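4.3 Failures that the logs count as successes

The Vavimer report gives a grasp success rate that we could not reproduce, and we spent most of September trying to work out why. The handheld gripper records its own opening width and its own pose. A grasp is scored as a success when the fingers close on something and stay closed until the operator lifts. Nothing in that rule asks what the fingers closed on. We went back through 2,152 recorded attempts and compared the automatic score with a human reading of the video. In 387 of them the log says success and the reader says failure. That is far too many to wave off as noise, and we doubt that the cleaning step described in the Takix release notes would have caught them.

The false successes are not spread evenly. Most come from cables, plugs and other small items on smooth tables, and the typical case is a finger that lands beside the object and drags it, or pinches a loop of cable when the task named the plug. The width reading looks fine in both cases. A policy trained on such episodes is being told that pinching the cable is the job.

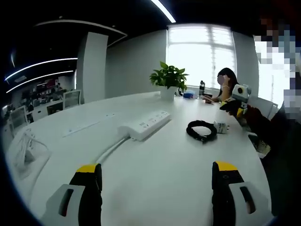

Figure 6. Tabletop collection with two handheld grippers, seen from the camera on one of them.

Pose error is a second fault, and in our view the worse one. The tracker estimates the motion of the tool from what its camera sees, and it needs fixed, textured points to do so. On plain surfaces it has little to hold on to, and it drifts. The operators' guide says that any normal room will supply enough features. We are not convinced. A glossy white tabletop fills much of the view in Figure 6, and the strong daylight from the window washes out whatever lies beyond the glass. What is left for the tracker is the clutter on the table and the office to one side, and part of that clutter is the very thing being picked up. A black cable lying in a loose coil is a good landmark until someone moves it. The second gripper, held out over the table near the small white adapter, is a poor landmark for the same reason. If the tracker locks on to either, it may put the object's motion down to the tool.

We tested this in a limited way. Ditte Bisgaard repeated 5 tasks with a printed cloth laid over a white table and again with the table bare, using the same tools and the same operators. Drift at the end of the episode was larger on the bare table in every task. The sample is small and the lighting was not controlled, so we would not want the result quoted as a measure of anything. It does suggest that the drift figure in the Vavimer report, which was taken on a patterned bench, tells a reader very little about offices.

The Llanos filter is often offered as the remedy. It drops any episode in which the estimated pose jumps by more than a set amount between two video frames. Slow drift never jumps, so slow drift passes. When we ran the filter over our data it removed mostly fast but correct motions, and it left nearly all of the episodes that our readers had marked as wrong. The Vomus variant adds a check on total path length and did no better here.

There is a safety side to this as well. An arm replaying a drifted path can close its fingers short of the object or press down into the table. We saw both during replay, and after the second hard contact we lowered the force limit and kept people out of reach of the arm while it was powered. The limit stopped the damage to the fingertips. It did nothing about the paths, and we have not released the policies trained on them.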